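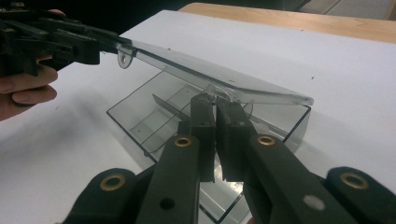 Deckel auf, Deckel zu. Zwei Greifer, eine Kunststoffbox, ein weißer Tisch.

2020-07-10

So, kurz zwischen zwei Terminen, sonst wird das wieder nichts mit dem Blog. Letztes Mal kam in den Kommentaren die Frage, ob Maschinen jetzt eigentlich schon den Haushalt können. Meine kurze Antwort: nein. Meine lange Antwort: auch nein, aber interessanter.

Nehmen wir die Box oben. Durchsichtiges Grau, Klappdeckel, innen eine dünne Trennwand, die schief drinsteht. Jeder von uns hat so ein Ding in der Schublade, Schrauben drin oder Knöpfe oder Batterien, von denen keiner weiß ob sie noch voll sind. Aufmachen, was rein, zumachen. Macht meine Tochter nebenbei beim Telefonieren.

Und jetzt das Gleiche mit zwei Backen statt fünf Fingern. Probiert es mal mit Grillzangen, ernsthaft. Eine links, eine rechts. Ich hab es gestern Abend am Küchentisch gemacht, mit einer Box aus dem Nähkram. Der erste Versuch: Box rutscht weg. Zweiter: Deckel geht auf, fällt wieder zu, weil ich ihn losgelassen hab um nach dem Inhalt zu greifen. Man braucht eine Seite nur zum Festhalten. Klingt banal, ist aber genau die Sorte Wissen, die in keiner Anleitung steht und die ein Roboter irgendwoher bekommen muss.

Daher ja auch die Sache mit den Handgreifern. Ein Mensch führt das Werkzeug, die Maschine soll es sich später abgucken. Auf dem Foto hält der eine Greifer den Deckel hoch, der andere steht noch offen vor der Box. Finde ich ehrlicher als die ganzen Werbefilmchen, in denen ein Arm in Zeitlupe eine Tasse abstellt und dann Schnitt. Immer dieser Schnitt!

Dann das Material. Durchsichtiger Kunststoff ist für Kameras die Pest. Wo ist die Wand, wo ist nur eine Spiegelung, wo fängt der Tisch an? Ich hab mit Nizar Daher darüber telefoniert, der hat früher in Birkovton Verpackungslinien eingerichtet, und der meinte nur: »Glas und Folie haben wir immer zuletzt gemacht. Oder gar nicht.« In der Werkstatt kann man sich halt helfen. Man klebt eine Marke drauf, man baut eine Halterung, man bestellt die Kisten in Blau. Zuhause bestellt keiner seine Kisten in Blau, nur damit der Roboter sie sieht.

Nizar hat noch ein Beispiel gehabt, das mir nicht aus dem Kopf geht. Eine Anlage bei Riquelme, 500 Schachteln in der Stunde, lief wunderbar. Dann kam eine neue Charge mit einer Lasche, die ein bisschen weiter überstand. Nicht viel. Ende, Stillstand, und am Schluss standen zwei Leute am Band und haben die Laschen von Hand umgeknickt, bis der Ersatz da war. Das ist die Automatisierung, die ich kenne. Schnell wie der Teufel, solange sich nichts ändert.

Und im Haushalt ändert sich alles dauernd. Bei uns liegt der Dosenöffner an 10 verschiedenen Stellen, je nachdem wer zuletzt abgewaschen hat.

Was schon geht, meiner Meinung nach:
Staubsaugen. Rasen, wenn der Garten nicht zu verwinkelt ist. Sortieren von gleichen Teilen. Heben und stapeln, wenn die Dinger fest und eckig sind.

Was nicht geht: Wäsche. Alles mit Klappe, Lasche, Reißverschluss. Spülmaschine ausräumen, da hab ich noch nichts gesehen was mich überzeugt hätte — und ich hab wirklich viel angeschaut, zuviel, sagt meine Frau. Und dann das Umgreifen. Einen Löffel nehmen ist das eine, ihn in der Hand so drehen, dass er richtig rum in den Kasten kommt, ist was völlig anderes.

Tamunoemi Ugwu hat mir auf den letzten Beitrag geschrieben, ich sei zu pessimistisch, in 2 Jahren räumt so ein Ding die Werkbank auf. Kann sein! Ich würde mich freuen. Meine Werkbank wäre ein guter Testfall, da liegen 18 Schraubendreher und der eine, den ich suche, liegt nie dabei. Wetten würde ich trotzdem dagegen. Werkbank vielleicht noch, wenn jedes Teil seinen Platz hat und jemand das vorher eingerichtet hat. Aber dann muss ich ja selber aufräumen, bevor der Roboter aufräumen kann.

Was ich mir dagegen gut vorstellen kann: kleine, blöde Einzelsachen. Kisten auf, Teil rein, Kiste zu, nächste. In einer Werkstatt wie der in Modthorpe, wo ich mal Ferienjob hatte, wär das eine echte Erleichterung gewesen. Wir haben da tagelang Kleinteile in genau solche Klappboxen sortiert, die Finger waren abends taub. Den Job hätte ich sofort abgegeben.

Muss los. Im August fahr ich nach Grosport, da soll es eine Vorführung mit zwei Armen geben, Brotdose packen. Werde berichten, falls ich reinkomme. Wer den Grillzangen-Test macht, schreibt bitte in die Kommentare wie es lief, und welche Box. Mit Schnappverschluss zählt doppelt.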